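Brown Paper, Blue Tape and a Car in Pieces

The best thing in a restoration workshop might be the cheapest: a big table with squares marked on it 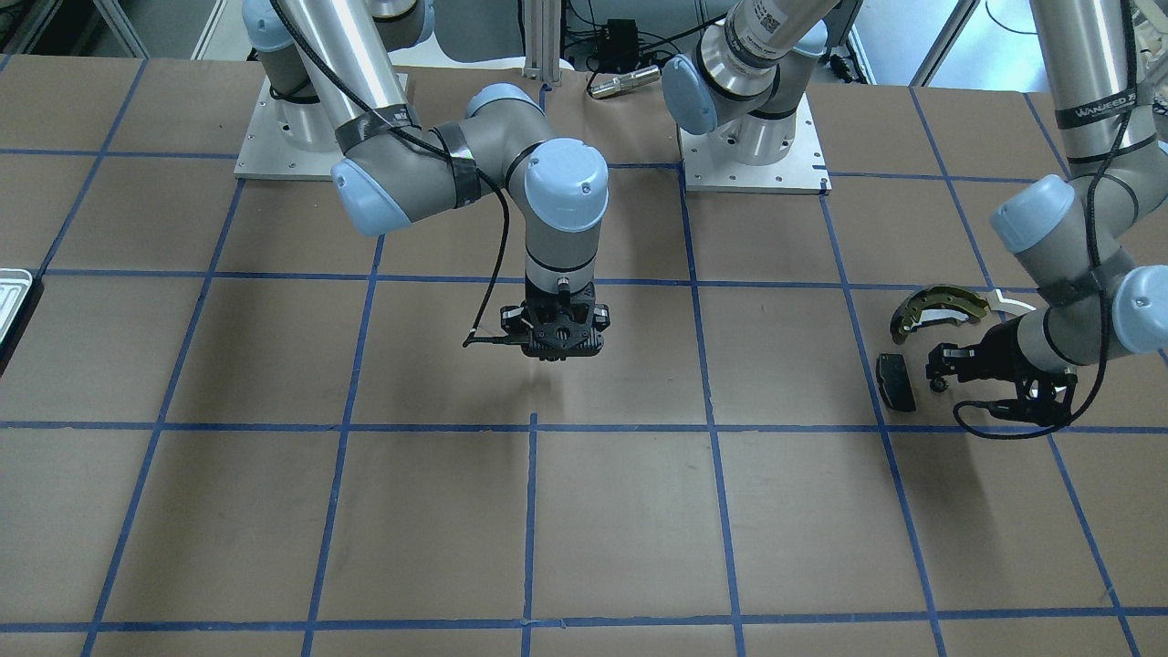 A table like a map

I have taken cars apart on garage floors, on an old door laid over trestles and once, during a very wet August, on my mother's dining table with a shower curtain spread over it. I thought I had tried every way there was to lose a bolt. Then I spent a few days at Jerano, the small workshop Ratree Kamolrat runs behind the market in Jitpraphai, and came home wanting to throw out every biscuit tin I own.

Her answer to the biscuit tin is a large flat table covered in brown paper, with blue painter's tape run across it in both directions to make a grid. The squares are big. You could put a headlamp in one and still have room to write a note beside it, and the writing is half the pleasure of the thing!

Ratree restores the Aton 937, a stubby little saloon that I had only ever seen rusting in hedges before I met her. She adores them. She has been at it for 9 years (she writes the figure in chalk above the door and rubs it out every spring) and in that time she has become the person you ring when your Aton won't close its boot or has started making the noise. All Aton owners know the noise.

Starting with the paper

The paper comes off a heavy roll, the sort used for wrapping parcels, and it goes down dull side up. Ratree is very firm about that. A pencil slides on the shiny side, and an oily fingerprint spreads. On the dull side a drip of gearbox oil sits more or less where it landed, and you can draw round it and put a question mark.

She pulls each length tight across the table, smooths it with her forearm and folds it under at the far edge. Where two lengths meet she overlaps them generously, then arranges for a line of tape to fall on top of the join, so there is no loose lip for a washer to creep beneath. It took me three goes to get a length down without a wrinkle. She had the kettle on by then.

White paper she tried and disliked. It made everything look filthy, she told me, and after an afternoon under the lamps it made her eyes ache. Brown is kind to steel, rubber and chrome alike. Black plastic clips show up on it beautifully, and so do those horrid little springs which leap out of door locks.

Then the tape

Painter's tape is the right stuff here, and she won't hear of anything stickier. It lifts cleanly when a job changes shape and you want two squares knocked into one, whereas parcel tape tears the paper and brings a strip of last week's notes up with it. The blue is easy to see from the other end of the room as well.

She marks the edges of the table first, with a pencil and a batten, and runs the long lines before the cross lines. Press one end down, walk backwards with the roll, keep the tape low and slightly stretched, and only press the rest once it's lying straight. I wandered off by a thumb's width on my first long line and she made me take it up again. Quite right too, although I grumbled.

There's no measuring the squares to the millimetre. They need to be large enough for a hand to go in and pick something up without nudging the neighbours, and that's the whole specification.

What goes where

Now the fun bit. The side of the table nearest the car belongs to whatever came off most recently. As parts are looked over they move away from the car, square by square, so the far side gradually fills with things that are ready to go back. A part that needs a replacement stays put, with a pencil cross beside it, until the new one turns up and is laid alongside.

I loved watching old and new sit side by side. On a shelf you would never notice that a reproduction bracket has its slot a whisker too high. On flat paper, next to the original, it leaps out at you. Ratree draws round the old part, lifts it away and sets the new one on the outline. If the pencil line shows where it shouldn't, back in the box it goes.

Fastenings live in the same square as the thing they hold. This is the rule I found hardest, being a lifelong sorter of screws by size, and it's the one that has changed my own garage most. A complete Aton dashboard needs 8 squares laid out this way, and when I helped to put one back I didn't once have to go hunting. I went to the square, I picked up what was in it, I fitted it. Bliss.

Keeping the sheet

When a job is finished the tape comes up and the paper is rolled, labelled with the car's registration and stood in a tall bin by the back door. I had assumed it went on the stove. But the sheets are covered in outlines, arrows, torque figures, rude remarks about previous owners and the odd ring from a tea glass, and together they make the best workshop manual for the car that anyone is likely to find. The factory one skips the heater altogether.

She unrolled a favourite for me, from a pale green estate, and there was the entire tailgate mechanism drawn round at life size, every lever in its place. A fellow restorer at Hitiler, up the coast, borrows that one so often that it has gone soft as cloth along the folds.

Doing it at home

You don't need a workshop. I bought a 400 metre roll of paper, which was far too much (my nephews are delighted), and four rolls of tape, which was not quite enough. My bench is a third the size of hers, so I get a short, fat grid, and I've had to be strict about one job at a time.

So far it has seen me through a carburettor, a pair of door locks and the bathroom tap. The tap went back together first time. I have the sheet on the garage wall, and the rear brakes are next.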